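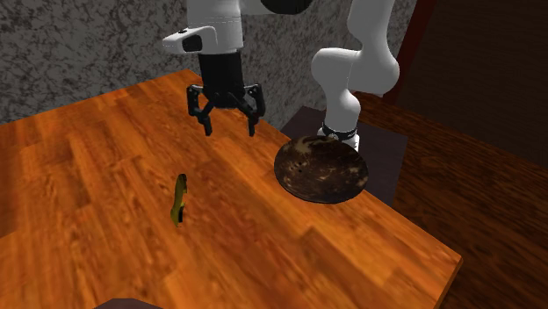
MEDIA RELEASE
2 February 2002

Stesport Ratepayers' Alliance calls for full disclosure of donations behind council ticket

The Stesport Ratepayers' Alliance has asked the Droltov Team, which is standing candidates in all six wards at this year's council election, to explain where its campaign money comes from before ballot papers go out.

The team's donation return, lodged with the returning officer last month, lists 310 separate gifts. Of those, 246 are recorded only as "supporter contribution", with no name, no street and no suburb. The team's position is that each fell below the disclosure threshold and that nothing more is required of it. The Alliance accepts that this may be what the rules say. It does not accept that ratepayers should find it reassuring.

A local ticket that describes itself as a grassroots movement ought to be able to say who the grassroots are. So far the team has offered a leaflet, a slogan about fresh eyes and an assurance that everything was done properly. The Alliance has heard assurances of that sort from every council ticket of the past decade, including two whose members later had to amend their returns.

Of the gifts that do carry a name, four come from companies sharing a registered office with Baumgartner Holdings, which has an application before council to rezone the old saleyards site. The four gifts were made within one fortnight, and each sits just under the amount that would have required a statutory declaration from the donor. The Droltov Team says it was unaware of any link between the companies. The registered office is printed on the return, on the same page, four times.

The Alliance makes no allegation of unlawful conduct by the team, by Baumgartner Holdings or by any candidate. It may be that four firms on one floor of one building reached the same view of local government independently and settled on much the same figure. Voters can decide how likely they think that is, and they would be better placed to do so if they had the paperwork.

There is also the matter of Emach, the consultancy that prints the team's material and runs its telephone canvassing. The return shows no payment to Emach of any kind. If the work was donated, it should appear as a gift in kind. If it was paid for, it should appear as an expense. If it has been invoiced and not yet paid, the team should say when it expects to settle the bill and with whose money. A spokesperson for the team told the Alliance that the arrangement was "still being finalised". The leaflets have been in letterboxes since before Christmas.

The Alliance is asking the Droltov Team to do the following by the end of February:

Publish the name and suburb of every donor, whatever the size of the gift.
State whether any candidate on the ticket has met representatives of Baumgartner Holdings about the saleyards site, and on what dates.
Release its agreement with Emach, including any part of it that was never put in writing.
Confirm that candidates who are elected will declare an interest and leave the chamber when the rezoning application is debated.

The same request has been sent to the sitting councillors who are recontesting. Their record gives little ground for optimism either. Last term's council promised an online register of gifts and meetings, paid for a feasibility study into one, and then received the study in closed session. The register does not exist. The study has not been released. Both sides of the chamber now say they favour openness in principle, and the Alliance would like to see it tried in practice.

Candidates have argued that naming small donors would discourage ordinary people from giving. The Alliance has looked for evidence of this in neighbouring shires where full disclosure already applies and has found none. Donations there have held up, and the returns are somewhat easier to read.

Replies from all tickets and candidates will be posted in full, unedited, at the Alliance's shopfront in Harbour Street and on its web site. Where no reply is received, that will be posted too.

About the Alliance
The Stesport Ratepayers' Alliance is a non-party organisation of residents and small business owners. It does not endorse candidates, and takes no donations from candidates, developers or firms holding council contracts. A list of its own donors is available at the shopfront during opening hours.

Media enquiries: Stesport Ratepayers' Alliance, Harbour Street, Stesport. Copies of the donation return can be supplied on request.

ENDS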